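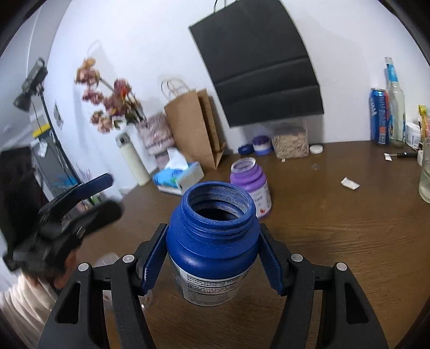

3 课程项目的组织与实施

3.1 课程背景与学生分组

本研究依托Fledcombe学院开设的“操作技能数据与模仿学习”项目制课程展开。课程面向自动化、计算机及机械三个专业的高年级本科生，先修要求为线性代数、程序设计基础和一门传感器或信号处理类课程。课程学期自秋季开始，12月结课，结课考核由书面报告、数据集验收和现场答辩构成。与同类课程相比，本课程的一个明显特点在于学生在学期的前半段不接触机械臂本体，全部示教数据由手持夹爪采集，机械臂只在策略部署阶段使用。

选课学生17人，分为四个小组。分组由任课教师根据先修课程成绩与专业背景完成，每组至少包含一名机械专业学生和一名具有编程经验的学生。各组内部设采集、标注、训练三类岗位，岗位在学期中轮换两次。轮换制度最初引起部分学生的异议，其理由是采集动作需要较长时间的练习，中途换人会造成数据风格不一致。课程组经讨论后保留了轮换安排，但将首次轮换推迟到各组完成第一批数据验收之后。后文第3.5节的结果表明，操作者之间的差异确实存在，且对部分任务的训练结果产生了可以测量的影响。

课程的实验指导由Paraschiva Dobre负责。她为各组编写了统一的采集规程，初稿于2021-08-18提交课程组审阅，经修改后作为附录发给学生。规程规定了夹爪的持握方式、动作速度上限、单段数据的起止判据以及异常数据的登记办法。规程未对桌面物品的摆放作出限制，这一点在课程组内部有过争论，下文将作说明。

3.2 手持夹爪与软件环境

课程使用的手持夹爪由学生社团Gradum在往届作品的基础上改制。夹爪为平行开合的双指结构，手指内侧装有蓝色软垫，操作者通过握把上的扳机控制开合，相机固定于夹爪上方，随夹爪一同运动。这一布置使示教画面与机械臂末端相机的画面在视角上基本一致，从而减少了部署阶段的视角转换工作。改制工作主要涉及相机支座和线缆走向两处。往届支座在快速平移时有轻微晃动，图像边缘出现模糊，Gradum的成员为此加厚了支座底板，并将线缆改由握把后侧引出。

夹爪的标定分两步进行。第一步为相机内参标定，使用棋盘格标定板，每组在领取设备后独立完成，结果由其他小组复核。第二步为开合宽度标定，学生以一组已知直径的圆柱体为参照，建立指间距离与图像中手指位置的对应关系。复核环节中有一个小组的开合宽度出现系统性偏差，检查后发现该组在标定时用力过大，软垫受压变形，使读数偏小。该组重新标定后偏差消失，此后规程中补充了“以软垫刚刚接触圆柱体表面为准”的表述。

数据记录与管理使用软件Flerkelix。该软件负责图像流与夹爪开合信号的时间对齐、分段、标签录入和版本管理。各组在本地完成录制后，将数据上传至课程服务器，由软件自动检查时间戳的连续性和文件的完整性。软件不对动作质量作任何判断，动作质量由标注岗位的学生逐段审查。课程组有意保留这一人工环节，希望学生在审查同伴数据的过程中形成对“好的示教”的具体认识。

学期初，部分学生对时间对齐的必要性理解不足。第一次练习中，某组将开合信号与图像分别保存，事后凭文件创建时间进行拼接，得到的数据中夹爪在图像里尚未接触物体，信号却已显示闭合。任课教师将该数据作为课堂讨论材料，要求全体学生估计对齐误差并说明其对策略学习的影响。讨论之后，各组均改用软件提供的同步录制方式。

3.3 任务设计

课程设置三类桌面操作任务，难度依次提高。

任务一为抓取与放置。学生以手持夹爪夹取桌面上的瓶、罐或杯，移动至指定区域后放下。该任务要求物体在放置后保持直立，倾倒者视为失败，但失败数据不予删除，须标注失败原因后归入单独的子集。

任务二为扶正。任务开始时目标瓶侧放于桌面，瓶口朝向不作规定，操作者须以夹爪将其扶起。空瓶质量较小，手指稍有擦碰即发生滚动，因而接近角度和闭合时机的选择较任务一更为关键。多数学生在最初的练习中习惯自正上方夹取，瓶身随即滑脱；经过讨论，各组陆续改为从瓶身侧面以较低的角度接近。

任务三为整理。操作者按照给定的文字指令，将若干物品归置到指定位置。指令由其他小组拟定，采集者在录制前方才看到。指令的措辞由学生自行决定，课程组仅要求其中提及的物品在桌面上能够唯一识别。这一要求在实际执行中并不容易满足。例如，当桌上同时有带紫色盖子的瓶和罐时，“把紫色盖子的那个拿过来”即存在歧义。对此类指令，标注岗位的学生应予退回，并在登记表中写明歧义所在。

三类任务共采集2,000段数据，其中任务一占1,000段，其余由任务二和任务三构成。课程组从全部数据中划出200段作为测试集，测试集由任课教师保管，各组在结课答辩之前不得查看。

3.4 采集环境与桌面布置

采集地点的选择对数据的多样性有直接影响。课程组未采用统一布置的实验台，而是允许学生在名为Hodoroagă的采集点内利用日常家具和生活用品完成录制。该采集点按居室方式陈设，桌面物品由各组自行决定，可以保留与任务无关的物品。

关于是否应当清理桌面，课程组内部存在两种意见。一种意见认为，学生初次接触示教数据，背景过于复杂会掩盖动作本身的问题，应从简单桌面开始，逐步增加干扰物。另一种意见认为，简单桌面得到的策略往往只在简单桌面上有效，学生在部署阶段才发现这一问题时，已没有时间补采数据。课程组最终采用了后一种意见，同时要求各组在数据登记表中记录主要物品的类别和大致方位，以便日后分析。

图3为采集时由夹爪相机得到的画面。桌面中部立有一只透明塑料杯，杯旁侧放一只深蓝色瓶身的瓶子，瓶口朝向相机一侧，其后为一只紫色盖子的瓶子。桌面其余位置留有保温瓶、花瓶、纸巾盒、饮料罐和玻璃瓶等物品。此类画面对学习算法提出了若干要求，其中较为突出的是透明物体的识别。透明杯与木纹桌面的边界在图像中对比较弱，标注时须依靠杯身的印花和杯口轮廓判断其位置。

光照同样被列为登记内容。采集点配有落地灯架，各组可以自行调整灯的位置和朝向，但同一批数据录制期间不得改动。桌面漆层有一定光泽，灯位偏低时反光区域容易与透明物体重叠。有两个小组在登记表中单独列出了反光情况，并据此对数据作了分组训练；另外两个小组未作此项记录，在后期分析失败原因时只能重新逐段查看图像，耗时较多。

多人同时采集是另一个需要规范的环节。为提高效率，规程允许两名学生在同一张桌子旁各持一只夹爪录制，此时一方的夹爪、手部或上身会进入另一方的画面。最初有小组将含有他人的数据全部剔除，造成可用数据明显减少。课程组随后明确，只要他人未遮挡目标物体且未与其接触，相应数据即为有效，同时须在标签中注明画面内有他人。采集前，全体学生签署了影像使用同意书，公开版本的数据集在发布前统一对人脸作模糊处理。

图3 手持夹爪相机采集的桌面画面。两指张开，指端为蓝色软垫；桌面中部为透明塑料杯与侧放的深蓝色瓶子，其后为紫色盖子的瓶子。

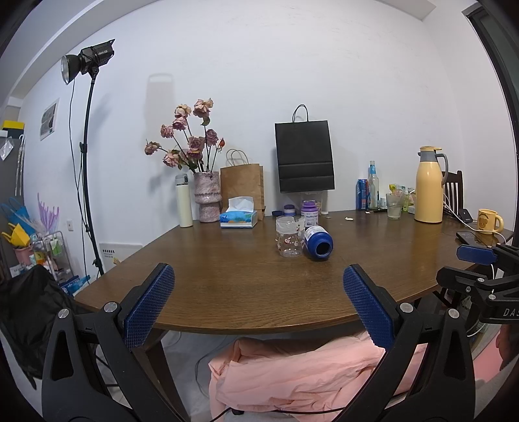

3.5 数据审查与结果分析

数据审查分为组内初审和组间复审。初审由标注岗位的学生完成，主要检查分段是否正确、标签是否齐全以及动作是否符合规程。复审由另一小组随机抽取若干段进行，审查者须在不看原标签的情况下独立标注，随后与原标签对照。两次标注不一致的数据提交课堂讨论，由两组学生共同确定最终标签。

从复审记录看，不一致的标签主要集中在两处。其一是任务起点的判定。规程将起点定义为“夹爪开始向目标物体移动”，但操作者在正式接近之前常有小幅的调整动作，不同标注者对此类动作的归属看法不一。课程组在学期中修订了该定义，改为以夹爪最后一次停顿之后的首帧为起点。其二是任务三中“完成”的判定。当指令要求将某物“放到瓶子旁边”时，多远的距离可以称为旁边，各组理解差异较大。课程组没有给出统一的距离标准，而是要求指令的拟定者在指令中附加参照说明，例如“紧靠”或“相隔一个瓶身”。

修订后的起点定义执行情况较好，复审中的争议明显减少。不过，按旧定义标注的数据如何处理，各组意见不同。部分学生主张全部重新标注，也有学生认为可以编写脚本，根据夹爪运动速度自动修正。课程组允许各组自行选择，并要求在报告中比较修正前后的训练结果。采用脚本修正的小组后来发现，夹爪在手中轻微抖动时脚本会将抖动误判为移动，最终仍对这部分数据进行了人工核对。

在策略训练方面，各组使用课程组提供的同一套基线代码，可以修改图像增强方式、动作表示和训练时长，不得更换网络主体结构。这一限制旨在使各组之间的差异主要来自数据。任务一在各组均取得了可以接受的结果，失败多发生于放置阶段，表现为手指在物体底部尚未接触桌面时即已张开。对照示教数据可见，部分操作者在放置时有提前松手的习惯，轻质空瓶因下落高度很小仍能保持直立，故初审时未被视为失败。策略在部署时的高度误差大于人工操作，同样的习惯便导致物体倾倒。

这一现象在课程讨论中受到了较多重视。学生普遍认识到，人工示教时能够容忍的动作缺陷，在策略执行时未必能够容忍，审查标准因此不宜只看任务是否完成。两个小组据此在标签中增加了“松手高度”一项，以目测方式分为贴近桌面和高于桌面两级，并在训练时降低后一级数据的权重。受课时所限，该做法仅在任务一上进行了检验，其在其他任务上的效果尚待考察。

任务二的结果在小组之间差别较大。成绩较好的小组在采集时有意改变瓶口的朝向，并使夹爪从桌面不同侧接近；成绩较差的小组数据量相近，但瓶口朝向较为集中。后者的策略在瓶口朝向改变后仍按原有方向接近，手指往往抵在瓶口或瓶底，而未能夹住瓶身。该组在结课报告中对此作了如实记录，并给出了补采方案，课程组对其分析部分给予了较高评价。

任务三的难点主要在于指令与物体的对应。学生拟定的指令大多以颜色和类别指称物体，少数使用了方位词。以夹爪相机为视角时，方位随夹爪移动而变化，“左边的瓶子”在录制开始与结束时可能指向不同的物体。经讨论，各组约定方位词一律以录制首帧为准。该约定便于标注，但与日常语言的使用习惯并不完全相符，使用者站在桌子另一侧时仍会产生误解。

操作者轮换的影响在三类任务中均有体现，以任务二最为明显。轮换后新任采集岗位的学生动作较慢，停顿较多，由此得到的策略在接近瓶身时也出现了类似的停顿。随着练习增加，停顿逐渐减少，但不同操作者在接近路线上的偏好始终可以分辨。课程组认为，操作者差异在此类教学项目中难以消除，应当在标签中予以保留，供后续分析使用。

3.6 教学实施中的问题与改进

课程实施过程中暴露的问题首先与设备数量有关。夹爪由各组轮流使用，预约时间集中于下午，部分小组不得不将采集压缩在较短的时段内完成。连续采集时间过长，操作者手腕疲劳，动作幅度随之减小，后段数据与前段数据存在可见的差异。修订后的规程规定，单人连续录制达到上限时长后须休息或与组员交换，登记表中同时记录录制的先后次序。

其次是学生对登记工作的重视程度不足。学期前半段，登记表中的物品描述常写为“杂物若干”，无法用于后续分析。Paraschiva Dobre在第二次数据验收时退回了两个小组的登记表，要求按物品类别重新填写。此后登记质量有所提高，但各组使用的名称仍不统一，同一只瓶子在不同登记表中分别被称为“药瓶”“蓝瓶”和“塑料瓶”。课程组计划在下一轮教学中提供受控词表，并在Flerkelix中设置下拉选项，同时保留自由填写栏。

再次是评分方式。现行方案中，策略在测试集及实机上的表现占总评的比重较高，个别小组为提高实机成功率，在学期末集中补采与测试条件相近的数据。此种做法并不违反规程，但削弱了课程对数据多样性的要求。学生在课程反馈中也提到了这一点，并建议将失败分析和数据说明文档单独计分。课程组接受了该建议，拟在下一轮中提高书面分析的比重，具体比例待教学委员会审定。

此外，有学生提出将往届数据并入训练。由于往届夹爪的相机支座与本届不同，两批图像的视角存在偏移，直接合并后任务一的结果反而下降。Gradum的成员正在整理两代支座的几何参数，拟通过图像变换对往届数据进行校正。相关工作作为后续学生课题继续开展，其标定数据与处理脚本将随课程数据集一并存放于课程服务器。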